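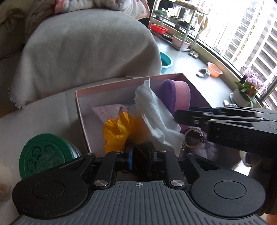 Every October our town has the charity supper at the Kustden hall, and every October I hear the same complaint, that 33 dollars is too much for soup, fish and a slice of cake. I want to defend the price, but I also want to complain about something else.

Last year the supper brought in 1330 dollars for the reading room on Kallholm Street. I think this is a good result for one Wednesday evening. My neighbor Hyun-seo Won washed plates until almost midnight and she paid for her own ticket too. So I have little patience with people who eat well and then talk about the fish.

My complaint is the raffle. The Kalniņš bakery gives a cake, the Cureck shop gives a lamp, and then for nearly one hour we listen to numbers. Older guests go home before the music starts. The raffle made 342 dollars, and I do not say this is small money. But the same people could put the same money in a box at the door, and we would have our hour back for talking and dancing. In the town where I grew up it was done like this, and I remember the dancing very well.
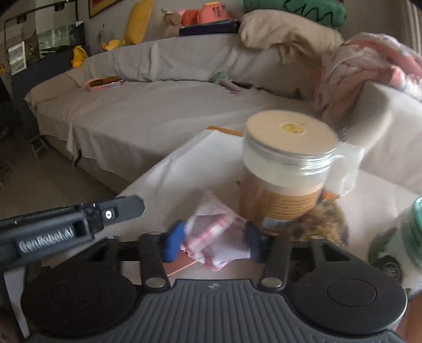
Would people give as much without a chance to win?

Maybe a little less in the first year. I believe most guests buy raffle tickets out of politeness, and they can be polite at the door also. I would like us to try it for 2 years and then look at the money again.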